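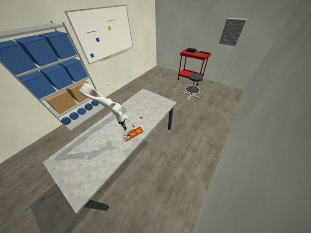 Long table with a pale grey marble-effect top and dark legs.

Removing etch marks and resealing a marble table top

Written by Vignesh Hegde. Checked by Leanne Haworth. Last revised 7 Nov 2018.

This page covers light etching, fine surface scratches and resealing on natural marble with a polished or honed finish. It does not cover quartz composite, laminate, porcelain or cast resin. If you do not know what the top is made of, carry out the identification test first.

Identifying the material

Look at the underside or an unfinished edge. Natural marble is usually sawn and left rough underneath, and the veining carries through the thickness of the slab. A printed pattern stops at the surface. Composite tops often have a mesh backing or a moulded lip.

If the underside gives no answer, put one drop of white vinegar on a hidden spot and leave it for a minute. Marble contains calcium carbonate and the drop will fizz slightly and leave a dull patch. Granite and quartz composite will not react. Limestone reacts in the same way as marble and can be treated using the method below, but it rarely takes a high polish.

Etch or stain

An etch is a change in the surface. It looks lighter or duller than the stone next to it and can often be felt with a fingernail. A stain is a colour held below the surface, normally darker than the surrounding stone. Polishing will not lift a stain. Draw it out with a poultice, let the stone dry fully, and then come back to this page.

Marks that look like pale rings are nearly always etches left by glasses or cups. Dark rings are more often rust from a tin or plant stand.

What you need

Diamond hand pads in 400, 800, 1,500 and 3,000 grit. The Gosling set is colour coded, but the colours differ from those of other makers, so read the number on the back.
Marble polishing powder. Karkix fine was used for the worked case below.
Solvent-based penetrating sealer, for example Remgate Stone Seal.
pH-neutral stone soap.
Spray bottle of clean water.
White cotton or microfibre cloths, at least six.
Low-tack masking tape.
Nitrile gloves and eye protection.
A straight edge and a torch.

Do not use bathroom cleaner, limescale remover, lemon juice or vinegar at any later stage.

Preparation

Move the table away from curtains and upholstery or cover them. Tape the edge of any painted or lacquered frame where it meets the stone. Check that the top is seated properly: press down on each corner in turn, and if it rocks, refit the pads between the stone and the frame before going further.

Wash the whole top with stone soap, rinse twice, and dry it. Lay the torch flat on the surface and sweep the beam across. Mark each etch with a small piece of tape beside it. Turn off the overhead light while you do this, as it hides shallow marks.

Old wax must come off before sanding. Wipe a test area with white spirit on a cloth. If the cloth turns yellow or drags, strip the whole surface and leave it overnight with a window open.

Sanding out the damage

Only sand where the etch can be felt. Marks that can be seen but not felt should go straight to the powder.

1. Wet the area. Keep it wet throughout.

2. Start with 800 grit. Use 400 only if 800 has made no difference after two minutes. Work in overlapping circles with the pad flat, and extend a hand's width beyond the mark on every side.

3. Wipe off the slurry, rinse, and dry. Check with the torch. The area should be an even matt grey or white with no outline of the original mark.

4. Move to 1,500 and repeat, going slightly wider than before. Rinse the stone and your gloves between grits. A single grain of 400 under a finer pad will put a scratch across the work.

5. For a polished finish, continue to 3,000. For a honed finish, stop at 800 or 1,500, whichever matches the rest of the top. Compare the two when dry.

Do not lean on one spot. A dish in the surface cannot be seen from above, but it shows up at once in a reflection. Check with the straight edge if you have used the 400 pad.

Polishing

Skip this section for honed stone.

Sprinkle a teaspoon of powder on the area and add enough water to make a paste like single cream. Rub with a damp folded cloth, using firm pressure, until the paste starts to thin and go clear. This takes from three to five minutes on an area the size of a saucer. Add a few drops of water if it drags. Wipe off before it dries and rinse at least twice — dried residue leaves a white haze in the veins.

If the shine is still short of the surrounding stone, repeat once. If a second pass makes no difference, the sanding stopped too early. Go back to 1,500.

Drying

Leave the top bare for 24 hours after the last rinse. Sealer applied over damp stone turns patchy.

Sealing

Open the windows and put out any flame, including pilot lights. Test the sealer on a hidden patch and let it cure before judging the colour.

Apply a thin, even coat with a cloth, working in strips. Leave it for the time printed on the tin. Remgate is left for ten minutes. Buff off all the excess with a dry cloth, changing cloths as they load up. Wait 60 minutes and apply a second coat in the same way. Do not let sealer dry on the surface. If it does, wet it with fresh sealer and buff straight away.

Lay used cloths flat outdoors to dry before disposal.

Testing the seal

After the cure time, put a teaspoon of water on the surface. It should bead and leave no dark mark after 15 minutes. Test again each June and reseal when it fails.

Sealer slows staining only. It does not stop acids from etching polished marble.

Worked case

Shirley Goodall's dining table has a polished top, 1,644 mm long, with nine etches near one end. Seven came out with powder alone. The other two needed 800, 1,500 and 3,000 grit. Hand time was roughly three hours, excluding drying. One faint outline remains under low light, next to a natural fissure, and was left alone.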